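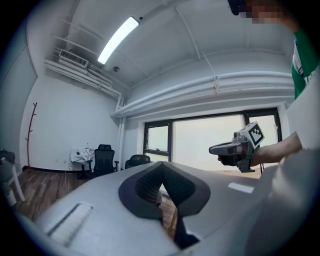 Femside asked whether the wide-angle view has to be calibrated again each time the two operators trade grippers. It does not, as long as the lens stays locked -- only the marker offset changes.

4.2 Two-operator recording (Dralura method)

1. Fix a square marker to each hand-held gripper. Check that it sits flat.
2. Stand so that each camera can see the other gripper's marker.

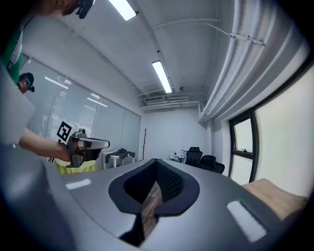

3. Hold both grippers still for 3 seconds. The software takes its zero pose from this interval.
4. Record one demonstration. Stop at 300 frames if the task is not finished.
5. Run the Motard alignment script and read the residual.

Note: In the Meléndez trials, 13 recordings failed alignment. All had bright window light behind the marker. Turning the pair away from the window brought the residual under 2 mm.

Caution: Do not loosen the lens ring between recordings. If it moves, discard the session calibration and go back to section 4.1.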